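Speaker notes – "Buying a Used Sofa Without Regretting It"
Home furnishings swap night, 4/26/19

Opening. Say hi, thank Adjoa Nyarko for the room and the coffee. Ask who's sitting on a secondhand couch at home. Wait for hands.

My own first one: a green velvet three-seater I bought in November because the living room echoed. I loved it for a week, and then the middle sagged so badly that guests rolled toward each other. Paid 40 dollars for it and another 40 to have it hauled off. (Pause, let them laugh.)

Measure before you fall in love. Doorway, hallway, the turn at the bottom of the stairs. Write it on your phone. My friend Rizwan Abbasi had a gorgeous sectional live in his garage for a whole winter because of one banister – he told me I could use that story, so use it.

Take the seat cushions off. All of them! People feel rude doing this in a stranger's house, but a seller who minds is telling you something. Look at the deck underneath, press down along the front rail, then lift one front corner a few inches. If the other front leg stays on the floor for a long time, the frame is twisting and I'd walk away.

Sit in it the way you sit at home. I sit sideways with my feet up, so I ask if I can take my shoes off and I do exactly that. Give it a good 3 minutes. Bring whoever shares the couch with you.

Smell. Put your nose right down by the back cushion. Smoke is very hard to get out and I've stopped trying. Dog I can live with (I have two).

SLIDE

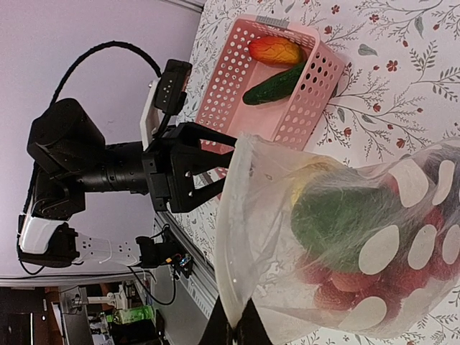 Okay, fabric versus filling. A tired cover bothers people more than it should. If the frame is solid, new foam wraps and a decent slipcover will get you years. I had the Skuto cover on my loveseat for a long time and washed it every month. What I'd skip is reupholstering something you only sort of like. The quote I got on a big rolled-arm sofa was $2,174, and I could have bought a new one and a lamp.

Colors, quickly. If you're nervous, go plain on the sofa and wild on the pillows and the rug. Dede Adjei did a mustard couch with a striped rug and I was jealous for nearly a year, so nervous is optional.

Delivery. Ask before you pay. Get the legs off, put the screws in a sandwich bag and tape it to the underside. Old blankets for the corners – bring more than you think.

If there's time: the story about Afia Odoi and the sleeper sofa that opened on the stairs. If not, skip to questions.

Questions. Somebody always asks about bedbugs. Flashlight, seams, the staples under the dust cover, and look behind the skirt. Handout is by the door, extra copies in my tote.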